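Home Products Rental Support FAQ Contact

Zundatau Glove Kit – frequently asked questions

What is the Zundatau kit for?
It is for recording how a person does a task by hand, so that a robot can later be trained on the same movements. Most of our customers record simple household and office work, such as wiping, folding or sorting.

What do I receive in the box?
You receive one sensor glove, one wrist marker cube, the recorder with its small monitor, and the cables. The box also contains 2 spare marker faces. A fixed camera is not included, but we can lend one from our office in Hirkach.

Does the cube disturb the work?
In the first minutes you notice it, later much less. It sits above the wrist, and the fingers stay free to hold a tool or a bottle. We ask only that you do not cover the cube with your sleeve.
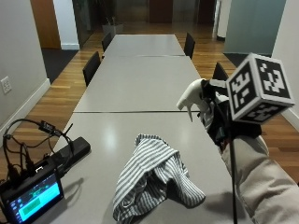

Table cleaning with spray bottle and cloth, glove and marker cube worn on the arm.

Can I use it in a normal room?
Yes. A meeting room or a kitchen is fine. Strong reflections on the table can make the marker difficult to read, so please close the blinds if the sun comes in directly. The recorder can stand on the same table where you work.

How long does the battery last?
The recorder works for 80 minutes on one charge. For longer days you can connect it to the mains – the adapter is delivered with the kit.

May I use liquids with the glove?
The glove is not waterproof. You may hold a spray bottle or a damp cloth, but please do not put the hand in water. If the glove becomes wet, switch off the recorder and let the glove dry overnight.

What does it cost?
The rental is 280 euros per week. There is a deposit of 50 euros, and we pay it back when the kit returns complete.

Is there a left-hand version?
Not at the moment. The Steltudgate version, planned for October, will be offered for both hands.

In which format are the recordings?
They are saved in our own format. With the free Foulkes converter you can export the video and the hand positions as separate files.

Last updated: May 9, 2018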